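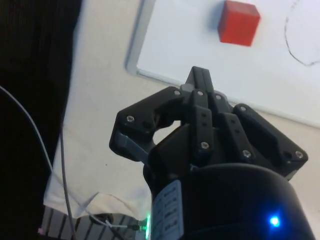
Stories > Short Fiction > The Quote

The quote from Prekuleck came in at lunch, and I read it standing up with a fork in my hand. I read it again sitting down. Then I closed the laptop and finished my noodles, because there are things you shouldn't learn about money on an empty stomach.

I should say that I was not the person who should have been buying a robot arm. I ran the front office at Soomro, where we packed sample kits for paint stores, and the only equipment I'd ever bought was a label printer and (against advice) a second label printer. But Len retired, and Len had been Purchasing, all of it, and his binder landed on my desk with a sticky note that said "Good luck!!" in his terrible handwriting.

So I made a spreadsheet. I love a spreadsheet! I had a row for the arm and a row for the gripper and a row for something called an end-of-arm bracket, and by the second week I had a row called "stuff you forgot," with cables in it, and spare fingers, and a table that wouldn't wobble. The spare fingers were $400 a set. I called the company to ask if that was a typo and the man was very nice about it.

"How often do they break?" I asked him.

"Depends who's driving," he said.

Sabina Štěpánek was driving. She'd come over from our Drindton building to run the trial, and she had taken over the back bench and would not let anyone put a coffee on it. For nine days she'd had the loaner arm reaching for the same little red cube. I'd walk back there with a question about shipping and stay for half an hour.

"Why a cube?" I asked her once. "We pack cans."

"Because I know exactly what a cube is," she said. "If it misses a cube, it's my fault. If it misses a can, we can all argue."

I wrote that down next to the budget, in the column where the vendor's phone number was supposed to go.

The trouble was that I had two quotes and one pot of money. Prekuleck's arm was the one on Sabina's bench. Arnham's was cheaper up front, with a service plan that cost $900 a year and a training day at $800 that you couldn't skip, I tried. When I added it all up over three years, they came out so close that I went back through every cell looking for my mistake. I found one, too. I'd put the table in twice.

I took my laptop to the back room at the end of the day. Sabina had her chin in her hands and was looking at the arm the way my mother used to look at a cake through the oven door.

"If it were your money," I said.

"It's never my money."

"But if it were."

She thought about it – really thought, I could hear the vent going – and then she scooted over and patted the other stool. "You do one," she said, and slid the controller at me.

"I do invoices."

"You're spending all that and you haven't touched it?"

Well. I sat down. The thing fit my hands better than I expected, and when I nudged the stick the arm went the wrong way, with great confidence, and I yelped. Sabina didn't laugh. She told me to go slow, and then slower than that, and to quit holding my breath.

It took me 8 tries. On the last one the fingers came down on either side of the cube and closed, and up it went, and I sat there holding it in the air with my thumb gone stiff because I had no idea how to put it down.

"Now what?" I said.

"Now you tell me what's in the budget for cans," said Sabina, and I opened the laptop with my free hand and added a row.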